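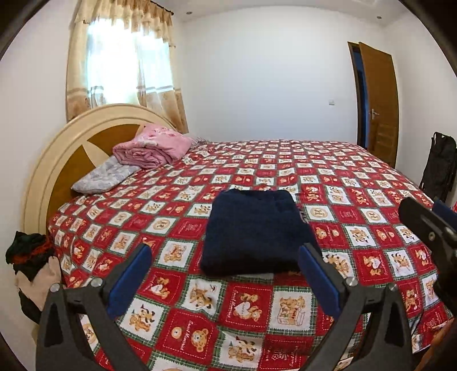

Speaker notes, "Two pads, one handle: comparing hand-held grippers on knitwear"

Slot is 21 minutes with questions. Slides 1 to 3 go quickly, stop on slide 4.

Slide 1. Title

Good afternoon, and thank you for staying until the last session. My talk is about a small part, the pad on the inside of a gripper finger. We compared two kinds of pad and two lengths of finger, and we did it on clothes, in ordinary bedrooms. I will speak slowly. Please stop me if a word is not clear.

Slide 2. Why clothes

(Do not read the slide.)

Our first tests last year were on the bench at Stollard, with cut squares of cotton. Every gripper looked good there. A cut square lies flat and has one layer. A folded jumper has many layers, and the question is how many of them come up with the fingers. If you want only the sleeve, and you lift the sleeve and also the jumper below it, the grasp is strong but the result is wrong. This I would like you to remember when we come to the table.

Slide 3. The two sets

Set A is the Hirkine pad. It is soft and has a smooth face.
Set B is the Muvora pad. It is firmer, with shallow grooves across.

Both sets fit on the same handle. We changed only the pads and the fingers, never the handle and never the camera. The same person held the tool for all grasps of one session, so a tired hand is at least the same tired hand for A and B.

We made 300 grasps with each set. The clothes lay on a bed, folded or in a pile, and the person took hold of a sleeve, a hem or a corner of the fold. After each grasp, the person lifted, waited, and put down again.

(If somebody asks why not a robot arm: we do this in the second half of the project. With the hand we can visit many rooms in one week.)

Slide 4. A sleeve between the pads

Stay here one full minute.

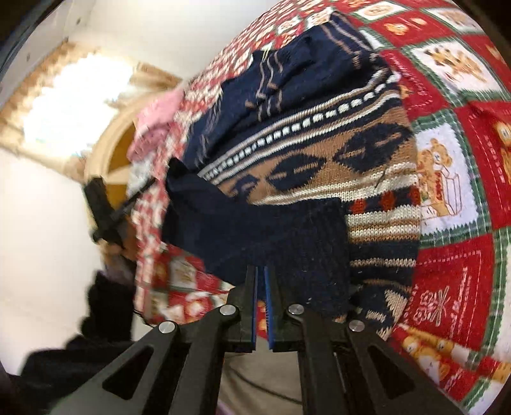
Slide 4: fingers closed on a navy knitted sleeve, with folded jumpers underneath.

Point first to the two blue strips. They are almost touching, with a narrow gap. This is what I call a thin grasp. With a thin grasp on knitted cloth, a small difference between the pads becomes important, for the reason that there is very little material to press on.

Then point to the knit with the ribs. On ribbed cloth we believed that the grooves of Set B would be a clear advantage. The ribs would sit in the grooves, so we thought. In our numbers the advantage is there, but it depends on the direction. If the ribs run along the grooves, B is better. If they run across, I cannot show you a difference that I would defend.

Say something on the background also. The blanket has bears, squares, zigzag borders and lettering. For the camera this is a hard background, and we keep it in. Our colleagues who work on the vision side asked for plain sheets in the beginning. After two weeks they asked for more patterns.

Slide 5. Table of results

Read only the bottom row.

Long fingers, single layer wanted: Set A took an extra layer in 40 of 300 grasps. Set B took an extra layer in 21 of 300.

Let people look. Do not fill the silence.

Then: the short fingers were worse with both pads, and the reason is simple to feel in the hand. You must come down steeper, and the tips push into the pile before they close.

Slide 6. What went wrong

We lost one morning with a loose bolt on the linkage. The fingers still closed, but not parallel, and the pads touched at the tip first. Now we check the four bolts before every session. It takes less time than I needed to tell you.

The Hirkine pads collect fibres. We clean them with tape between the garments. In the first sessions we did not clean, and I have removed these sessions from the table.

The wide lens bends everything near the border. A person looking at the recording on a small screen will think that the hand is farther from the pile than it is. We stopped using the screen during the grasp.

Slide 7. Arm test, first look

Only one sentence here: the controller from Oyelaran closes the same fingers with a force limit, and our first setting of the limit was too high for wool.

If there is time, mention that we have 695 recordings ready for comparison when the arm is mounted in March. If there is no time, go to slide 8.

Slide 8. What we would buy again

Long fingers. Grooved pads for knitwear. For smooth shirts I have no answer yet, our shirts were too few.

Questions

Probable question: how long does a pad last? We changed them on a fixed plan, so I do not know the real life of a pad. Say this plainly.

Probable question: can we have the drawings of the fingers? Yes, they can write to me, the address is on the last slide.

Leave slide 5 on the screen while people ask.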